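How a Power Strip Works

Look behind a desk or a TV and you will probably find a power strip. It is a long, flat bar with holes in it, and it lets one wall outlet run several things at once. A lamp, a computer and a phone charger can all share it.

A power strip does not make electricity. It passes it along. Power comes to your home through wires, and in many places it starts its trip at a power plant a long way off. In the town of Jernthorpe, the wires run past 3,243 homes before they reach the last street. The strip is the very last part of that trip, just before your lamp.

What is a socket?

A socket is the set of holes that a plug fits into. The metal pins on the plug slide in and touch metal parts hidden inside. Electricity can then travel from the strip, through the pins and along the cord.
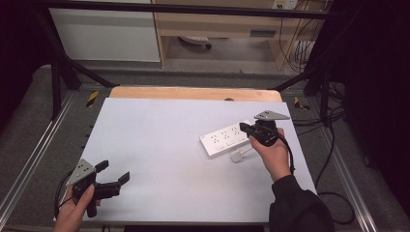 Electricity moves easily through metal. It does not move easily through plastic. That is why the outside of a plug is plastic and the pins are metal. The plastic keeps your fingers away from the part that carries the power.

Electricity also needs a complete path, called a circuit. It has to be able to go out to the lamp and come back again. If there is a gap anywhere in the path, the lamp stays dark. Pulling out a plug makes a gap.

Why are the holes different shapes?

Countries chose their own plugs many years ago, and they did not all choose the same one. In China, many power strips have places for two kinds of plug. One kind has three flat pins. Two of them lean toward each other like the sides of a roof, and the third stands straight up and down below them. The other kind has just two flat pins, side by side.

The third pin is called the ground pin. If something goes wrong inside a machine, the ground wire gives the electricity a safer path to follow. Things with metal cases, such as a refrigerator, often have a ground pin. A small phone charger often does not need one.

People who travel sometimes carry an adapter, which lets a plug from one country fit a socket in another.

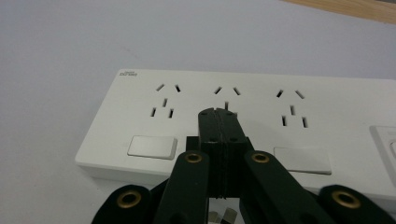 What does a switch do?

A switch opens and closes a gap in the circuit. A rocker switch tips back and forth like a seesaw. Push one side and two pieces of metal touch inside, so the power flows. Push the other side and they move apart, so it stops.

Staying safe

Ask an adult before you plug anything in or take it out.
Hold the plastic part of the plug. Never pull on the cord.
Never put anything except a plug into a socket.
Keep water and wet hands away.
Do not plug one power strip into another.
If a cord is cracked or a plug feels hot, leave it alone and tell an adult.

Words to know

Circuit: a complete path for electricity.
Ground pin: the pin that connects to the ground wire.
Adapter: a part that lets a plug fit a different kind of socket.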